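4.2 Rack handling

The chore suite in Section 3 was built on the assumption that dish racks, tube racks and cutlery trays are the same problem at different sizes. The policy does not share this view. Trained on 2,000 demonstrations of household pick-and-place, Liveck clears mugs with something close to confidence, then meets a piece of clear plastic and behaves as though the table had been tidied already. Adding 400 demonstrations recorded at the Rollness bench helped with opaque racks and left the transparent ones much where they were.

Failures fell into 6 types, listed in Appendix B. The most common is also the dullest: the fingers open, descend to a sensible height, and close on air beside the rack. Sowa, our depth-completion baseline, closes on air too, but takes longer to decide. We had hoped the wrist view would settle the matter, as the fingers and the rack are then seen together at close range (Figure 4).

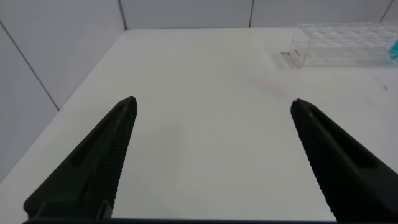 Figure 4. Wrist view with the gripper open over the white tabletop; clear tube rack at upper right.

A person handed the same chore does it while talking about lunch. We therefore report rack handling separately from the main score, where it would otherwise have spoiled a rather good average.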